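Gripper drops soft packages on a dual-arm setup, parallel jaw or suction?
Posted 2026-05-13 by shelfbound_k

Two white arms, parallel-jaw grippers, head camera. Task is clearing household shelving: baskets, bottles, plastic bags. Bottles are fine. Thin plastic bags slip out of the jaws in 14 of 70 attempts, nearly always during the lift. Controller is the Canari board at default settings. Would suction do better, or should I change the fingertips first?

wosholm_tech
Fingertips first. I ran the same comparison in November on the Sutherland jaws, 70 picks per set. Hard plastic tips dropped 14 bags, ribbed silicone dropped 10. Suction was worse than either on crumpled film - the cup never seals on a fold. It did well on flat cartons and nothing else.
Also check the closing force. The Canari default stops on the first current spike, and a bag bunching up between the jaws looks the same as contact with a solid object. Raise the threshold in small steps and log the jaw width at stop.

ptolley
just use suction, works for me

Corkencombe_lab
Suction depends on what is on the shelf, so the reply above is not much help without a list of objects. I agree on silicone tips. One addition: look at the head camera view at the moment of grasp. Slotted baskets and clear containers give poor depth, and the jaws may be closing short of the target. Compare the commanded height with the measured one before you buy anything. Cable slack near the wrist is worth a look too - a tight loop will pull the arm off by enough to miss a bag edge.

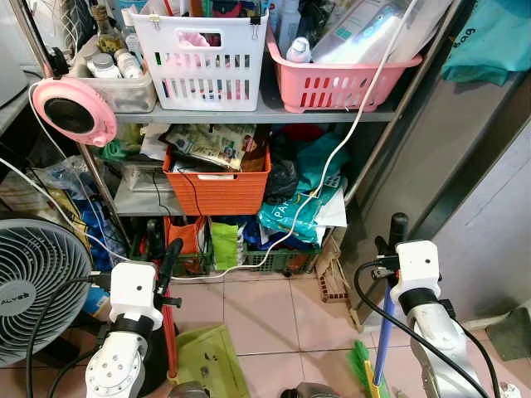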